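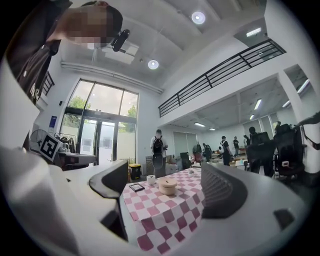 # Girnley Small Table Set

Notes for the people who use the pictures and lists of the small table activity. Please read before you download.

## What is in the set

The activity is simple: a few small things are put on a small table with a checkered tablecloth, and they are arranged again in another order. The set has 34 arrangements, made with 15 different things. Cups and containers with a lid are used most often. Very small items are also included, and they are easy to miss near the far edge of the cloth.

## Files

- things.csv: one line for each thing, with its name and main color
- layouts.csv: one line for each arrangement, with the order from left to right
- notes.txt: remarks by Fereshteh Ghaffari, who prepared the table

## How we name the things

We write "container" for anything with a lid, and "cup" for anything open to drink from. A frame is "frame" also when it lies flat. Lakmal Thambiah checked all the names in March and corrected 8 of them.

## Known problems

White things are described only as "white", so two of them can have the same line in things.csv. In 2 arrangements the order is not sure, and the field is left empty. Please do not fill it by guessing.

Corrections are welcome, also for the English.

Contact: Chathurika Amarasinghe, Girnley | © Girnley contributors | Back to top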